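Lanura wire basket, large: a month with the one that finally stuck

Posted 1/2/22

I have owned a lot of baskets. Wicker ones that shed all over the rug, canvas ones that slumped after a week, a plastic tub with a lid that cracked the first winter. So when I say I'm excited about a basket, please understand that I know how that sounds, and I'm going to go on for a while anyway.

The Lanura is a plain rectangular wire basket, and I bought it for the catch-all spot by our back door. You know the spot. Dog toys, kid toys, the ball that lives under the couch, a sock or two, whatever came out of somebody's pockets. For years that stuff sat in a heap, and every evening one of us pushed the heap against the wall with a foot and called it tidying.

What sold me was the mesh. You can see everything! With the canvas bin we had before (a Roussel, very pretty, wrong for us) the dog's favorite toy was always at the bottom and the only way to find it was to dump the whole thing on the floor. Now I look through the side, spot it, and fish it out. Crumbs and dirt fall through too, so put a mat under it if you have carpet. I didn't for the first two weeks and I had a neat little rectangle of sand to vacuum up.

The build is good. The rim is a thicker wire than the sides and it doesn't bend when I grab it with one hand, even when the basket is full. I went over the whole thing with an old pair of tights, which is my test for anything wire, and it snagged in one place, on the inside of a back corner. Ten seconds with a nail file fixed it. I'd have liked to not need the nail file at that price, but my last wire basket, the Urker, snagged in more places than I could be bothered to file, and it went out to the garage to hold paint rollers.

Cleaning is a joy compared with fabric. I carry it out to the yard, hose it down, shake it, and leave it in the sun. No stains, no smell. If you have a dog that likes to put things away wet (ours does, bless him) this alone is worth it. 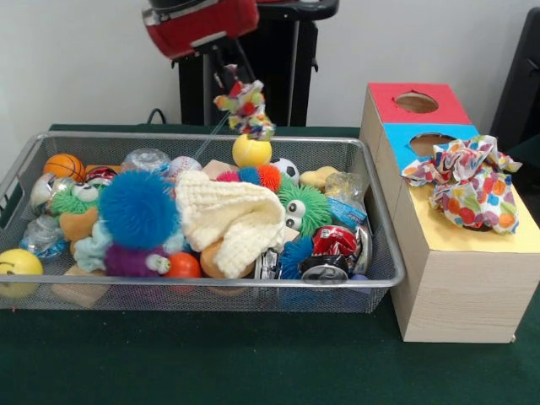
Romain Pons wrote to me after my first post about it and wasn't convinced. He has had the same basket for a year and says the silver finish went dull along the rim where people grab it, and that small things like marbles and doll shoes work their way into the mesh and stay there. He ended up lining his with a folded towel, and he asked me fairly enough what the point of a see-through basket is once you've done that.

He's right about the small stuff. I wouldn't use it for building bricks or anything doll-sized, and we keep those in a shoebox on the shelf. For balls, rope toys, hats and the like it's great. As for the finish, mine still looks new, but a month isn't a year, and I'll update this if it changes.

A few other things people have asked me. It doesn't fold. It does not come with a lid, although the Orora lid in the large size sits on top well enough if you don't mind a bit of overhang on the short sides. The feet are just bent wire, so on a wood floor you'll want felt pads, and the stick-on kind came off in two days for me. The ones you tie on have held.

Handles! I almost forgot. There aren't any, and I thought I'd hate that. I don't, because the rim is easy to hold, but my mother has sore hands and she found it uncomfortable when it was loaded up. If that's you, get the medium, or wrap some cloth tape where your fingers go. She did that with hers in blue and I kind of want to copy her.

I've ordered a second one for the laundry room, where it's going to hold the cleaning rags. Shipping says February.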